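Speaker notes, gripper comparison talk, 19/09/2018
Lucienne Deschamps and Ffion Foulkes

Slide 1. Say who we are. Ffion takes the camera questions at the end.

Slide 2. The task is picking up toy bricks and pressing them onto a studded plate. Same table, same paper, both arms. Leave the pictures up while talking.
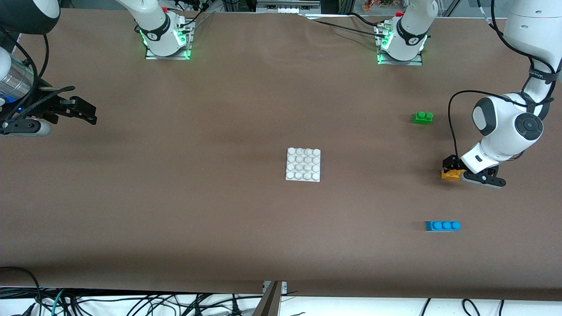
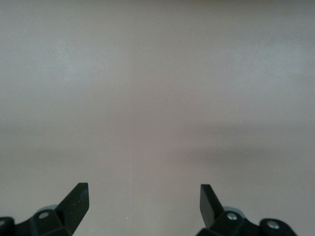

Slide 3. We had two sets of fingers to choose from. Collet is the stock set, Bodix is the longer one. Each set got 300 picks, split evenly between the left and right arms. Brick positions came from a printed list so both sets saw the same layouts.

Slide 4. Results. Collet dropped 8 bricks. Bodix dropped 12. Say clearly that this is a small difference and we would not buy on it alone. Most of the Bodix drops were on the small bricks, when the grip landed near a corner.

Slide 5. Pressing. Picking is the easy half. With Bodix the brick tilted in the grip as it met the studs, and the arm kept pushing. We lowered the force limit in the Grando controller and repeated the runs. It helped with the tilt but left some bricks half seated. Pause for questions, people usually have one about force limits.

Slide 6. Cameras. The fixed view is good for finding bricks and poor for the last bit of the approach, when the hand covers the brick. The wrist view is the reverse. Plain paper gives it very little to work with until a brick comes in. Ffion has the numbers on this if asked.

Slide 7. Cables. Check the slack at the wrist before every session. We lost a morning in March to a loose connector.

Slide 8. Next: the same test at Clulness with Collet only. Logs are under run 1007.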